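Search articles Go

The Long Wait at Monar

By six in the morning the hide at Monar is already full. There are five of us on a bench built for four, and the only sound is a thermos being opened. Sorcha Aitken has her telescope trained on a stretch of mud across the channel. She has been looking at it since before it was light enough to see.

Aitken has watched birds on this estuary for 17 years. She came the first time to see an osprey, missed it, and came back the next weekend. What kept her was the waders: dunlin, knot, redshank, and the curlews that drop in from the moors in July when most people think of it as still high summer.

"People plan their trips for fall," she says. "By then half the adults have gone through."

The adults leave the breeding grounds first and the young birds follow a few weeks later, with no parent to show them the way. At Monar the change is easy to see once you know what to look for. The early flocks are worn and patchy, with bits of summer color still on the belly. The later ones are neat, with pale edges on every feather of the back.

On a good tide the count passes 2,000 birds. On the morning I visited it was 700, most of them dunlin, packed onto a bar of shingle that got smaller by the minute. When the water reached their feet they shuffled. When it reached their bellies they went up together, turned once over the channel and came down behind us on the saltmarsh.
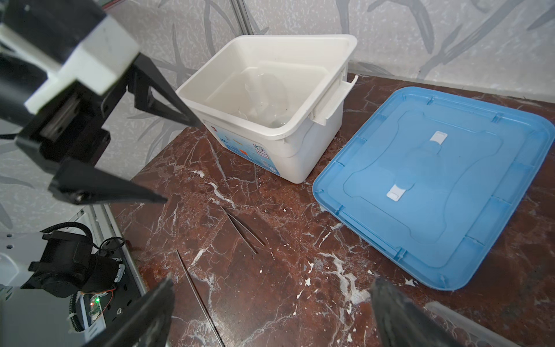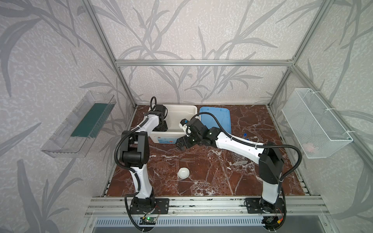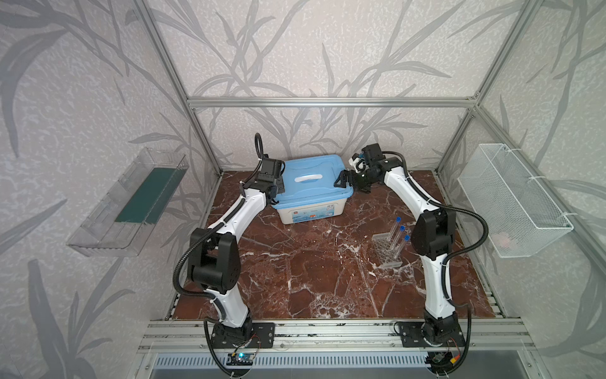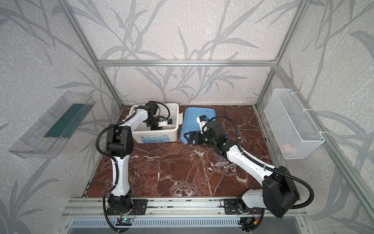
White bin and blue lid on the marble surface (first picture).

The saltmarsh is the reason the birds can use the estuary at all. They feed on the mud at low water and need somewhere dry and quiet to sit when it is covered. There used to be three roosts of this kind between Pranden and the sea. One was drained for grazing. Another is now crossed by a footpath, and the birds gave up on it within two winters.

Volker Kasten farms the land behind the third. His cattle graze the upper marsh from late spring and come off before the big tides of early fall. He keeps the grass short on the seaward side, where the redshank like to stand, and leaves it rough farther back for the ones that nest.

"My father wanted to put a bank across it," Kasten says. "He had the drawings made. Then the price of barley dropped and he bought a tractor instead."

He took me out along the old Eichhorn sluice, a walk of 90 minutes there and back in borrowed boots. We saw two greenshank, a little egret and a peregrine sitting on a fence post with its back to us. The peregrine did nothing for so long that the dunlin began to feed again within sight of it.

Back in the hide, the tide had turned. A strip of wet mud showed under the far bank, then a wider one. Aitken wrote the time in her notebook and moved the telescope a few inches to the left. The first birds to come back were ringed plovers, running and stopping, running and stopping. A single curlew sandpiper was with them, brick red underneath and fading to white around the legs.

She let everyone on the bench have a turn before she looked at it again herself.

The hide at Monar is open all year. Buses from Ciren stop at the end of the lane, and the path is muddy after rain. Arrive two hours before high water.

Contact us | Copyright, all rights reserved | Back to top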